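Gasoil renversé dans le garage : les bons gestes

Un jerrican qui bascule, et voilà la flaque qui file vers la grille d'évacuation ! Chez nous, à Tralville, cette grille rejoint le ruisseau, alors je m'affole toujours un peu.

Commencez par barrer la route au gasoil avec un boudin de vieux chiffons. Couvrez ensuite de litière minérale, du bord vers le centre – surtout pas d'eau, elle étale tout.
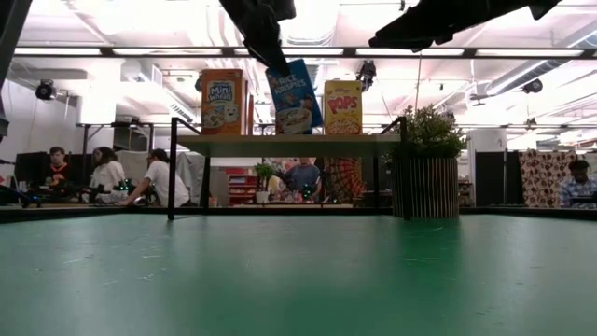 Le lendemain : la tache qui reste

Balayez la litière dans un seau à couvercle, direction la déchetterie. Sur le béton, une pâte de terre de Sommières bien épaisse, 25 minutes, puis la brosse dure et un peu de savon noir. Il m'a fallu recommencer cinq fois en septembre, mais ma dalle est vieille et boit tout.

Les chiffons imbibés sèchent dehors, à plat, loin de toute flamme. 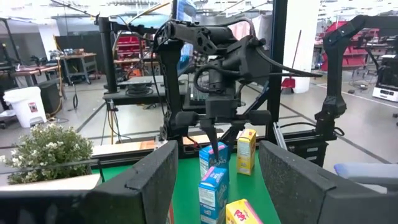
Benedetti : chez moi la sciure a bien marché aussi, par contre l'odeur est restée sept jours, porte grande ouverte.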